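Home care workers wanted for a pay and hours diary study

You have filled in surveys before. Someone with a clipboard asked how stressed you were on a scale, a report came out, and your schedule stayed exactly the same. We are not going to promise that this one will be different. We would still like you to take part, and we will pay you for it.

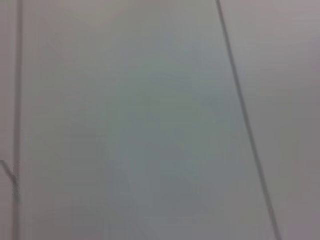 Plireck, Jun 5, 2023 — Sandhu Work Research is looking for 58 home health aides and personal care aides to keep a diary of their paid and unpaid time. Agencies like to say their aides are paid for every hour worked. Maybe so. We want to see what happens to the drive between clients, the phone calls at night, and the visit that gets canceled when you are already parked outside.

Who can join

You must be 18 or older and working at least 24 hours a week in clients' homes. It doesn't matter which agency sends you out, or whether you have more than one. Office schedulers and supervisors are not eligible, even if they sometimes cover a shift. If you are employed directly by a family, write to us anyway and we will tell you if we can use your diary.

What you would do

Keep the diary for three weeks, on paper or on your phone. Write down when you leave home, when you clock in and out, how far you travel and what you spend on gas or bus fare. Then send us copies of the pay stubs for the same weeks, with your name and account details blacked out. At the end there is one interview, by phone, in English or Spanish.

Most days the diary takes a few minutes. On a bad day it will take longer, and those are the days we most want written down, so please don't tidy them up for us.

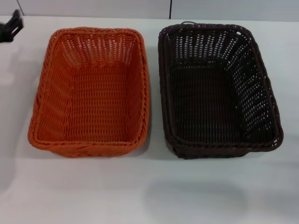
The money is paid in two parts, one when the diary starts and the other after the interview. If you quit halfway you keep the first part. It is a check, not a gift card. You may have to report it as income, and if you receive benefits you should ask your caseworker before signing anything.

Who is paying for this

A fair question. The study is funded by the Adia Fund, which also gives money to Ulent, a company that sells scheduling software to care agencies. We don't love that. Neither of them will see the diaries, and neither gets to approve the report before it comes out in December. The agreement is available to anyone who asks for it, and we suggest you ask.

Your employer will not be told that you took part. Do not use a work phone or a work email to contact us.

To sign up, or to argue with us first, call or write to Kavitha Thomas, study coordinator. Leave a number and a time when you are off shift.

Contact | © Sandhu Work Research | Back to top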